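Unit 4 handout: Reading a benchmark claim without being taken in

Read this before the August session. Bring one processor or laptop advertisement with a number in it. Any number will do, the bigger the better.

Most of you will someday sign off on a purchase of computers. You will be shown a score. This handout is about why I don't trust the score.
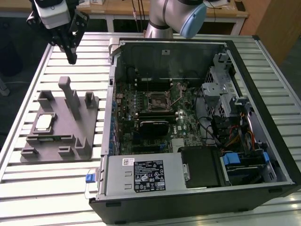
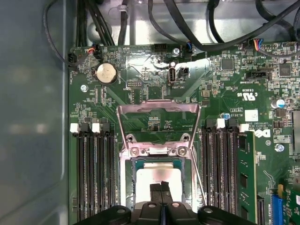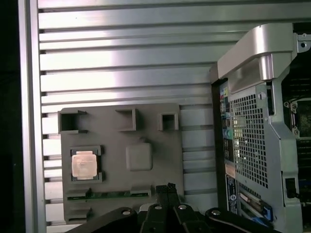 1. What a score is

A benchmark is a program somebody wrote, run on a machine somebody set up, on a day somebody picked. The result gets printed as if it were a fact about the chip, like its weight. It is a fact about one run. Change the memory, the cooling, the power setting or the version of the test and you get another number.

2. The Vina and Nindura case

We'll use two office desktops. The Vina brochure gives a score of 3,205. The Nindura brochure gives 3,071. The sales deck says Vina is "significantly faster."

Work it out. The gap is 134 points, or a bit over 4 percent. Is that a lot? You can't say until you know how much the score moves when you run the same test twice on the same machine. Neither brochure tells you. If repeat runs wander by 5 percent, the ranking could flip tomorrow morning.

Also look at the word "significantly." In a statistics class it has a meaning. In a sales deck it means the writer wanted a longer word than "much."

3. "Up to"

The Jiang laptop sheet promises "up to 61% faster." Please treat "up to" as a warning. A product that is 61 percent faster on one task and slower on all the others satisfies that sentence. So ask: faster than what, at which task, and what did the rest look like? The footnote on this one compares it with a model several generations back. I don't call that lying, but I wouldn't lend it money.

4. Averages of unlike things

The Filtirov suite runs 18 tests and reports one combined figure. Some tests are video work, some are spreadsheets, some are compression. Who decided how much each should count? If your office never touches video, part of that figure has no bearing on you, and you can't subtract it unless the separate results are published. Often they aren't. A single total is easy to quote and hard to check, and I suspect the first quality explains why people put up with the second.

5. Questions to ask the seller

Who ran the test, and who paid?
How many runs, and is this the best or the middle one?
What settings, and are they the ones the machine ships with?
Can we run our own files on it for a week?

The last question is worth more than the other three. Watch how fast the answer comes.

For class: write one page on your advertisement. State what was measured, what was left out, and what you would need before spending money. "The claim is misleading" with no reasons gets no credit, even though it probably is.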